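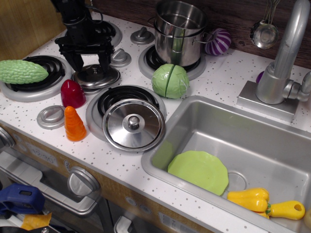

**What does a company give up when it hands a task to an outside provider?**

It gives up direct control over how and when the work is done, and it keeps responsibility for the result. Most of this chapter is about managing that gap.

# Chapter 4: Buying Office Services

Every office produces work that has to be done and that no customer pays for directly. Invoices are matched to orders. Expense claims are checked. Meeting rooms are booked, payroll is run, and the phone is answered. In a small firm this work is usually spread among people who were hired for something else. As the firm grows, it is either gathered into a department or bought from outside.

Chapter 3 dealt with the first choice. We now turn to the second. The chapter covers how a buyer decides which tasks to send out, how a service agreement is written, and what happens in the first months after the work has moved.

## 4.1 A case to work with

Demari is a wholesaler of bathroom fittings. It has one warehouse and a sales office with 30 employees. Until last year, supplier invoices were handled by whoever in the sales office had time. Some were paid twice. Others sat in a drawer past the due date, and two suppliers began asking for payment in advance.

Teresa Torres, the office manager, was asked to find a solution before the busy season began in April. She first wrote down every step an invoice went through, from the envelope or e-mail to the bank transfer. The list had 27 steps. Several were repeats: the same figure was typed into the order system, then into a spreadsheet, then into the bank's web page.

She then asked two providers for a quote. Flimach offered a fixed monthly fee that covered a set number of invoices, with a charge for each one above the limit. Timmermans quoted a price per invoice and no monthly fee, but wanted a longer contract. Neither would quote on the process as it stood. Both asked for the repeated steps to be removed first.

We will return to Demari at several points. Students should keep the following facts in mind:

- The work was not measured before the problem appeared.
- The steps were written down by someone who did not do most of them.
- The two quotes used different pricing methods and cannot be compared line by line.

## 4.2 Three terms

**Outsourcing** means paying another company to carry out a task on a continuing basis. A one-time job, such as moving old files into storage, is usually called contracting.

**A shared service center** does similar work but belongs to the same group as the companies it serves. Sasham, a group of regional printing firms, runs payroll for all its members from a single office. The members are charged for the service, but they cannot easily leave it.

**A service level** is a stated standard that the work must meet, such as the time allowed to process an invoice. Service levels are useful only when both sides measure them the same way. If the provider starts the clock when an invoice is opened and the buyer starts it when the invoice is sent, the two reports will never agree.

## 4.3 Which tasks can be moved?

A task is easier to move when it can be described in writing, when the finished work can be checked, and when it doesn't depend on talking to people in the next room. Invoice matching meets all of these conditions fairly well. Settling a dispute with an old customer meets few of them.

Cost is normally the first thing a buyer looks at, and the comparison is often done badly. The salary saved is easy to find. The cost of supervising the provider is harder – someone still has to answer questions, approve exceptions, and read the monthly report. At Demari, Torres set aside up to 2 hours a day for this work during the changeover, and she entered that time in her budget as a cost of the contract.

The next section sets out a worksheet for making this comparison. Have the two Demari quotes in front of you as you read it.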